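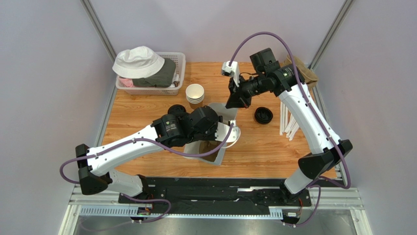 Dollico withdrawal stuck on pending

Posted by Michalis Liapis, July 16, 2026

Hi all, I moved my Dollico tokens off the Dultix exchange to my own wallet two days ago and it still says pending. It's 3000 tokens, so not life-changing money, but I'd like to see it again! Support sent me ticket 1711 and then went quiet. Do I cancel and resend, or sit tight?

Chutima Noiphan
Don't resend yet. I had the same thing in May and mine sat there for 8 days -- it was a manual review and they wanted a fresh copy of my ID. Check your spam folder, that's where their email went. Also look for a transaction ID on the withdrawal page. If there isn't one, the coins haven't left Dultix and your wallet has nothing to do with it.

brongate_bill
dultix is always slow, I sold all mine. good luck

Michalis Liapis
No transaction ID, and yep, the email was in spam. Sent them my license just now, thanks Chutima!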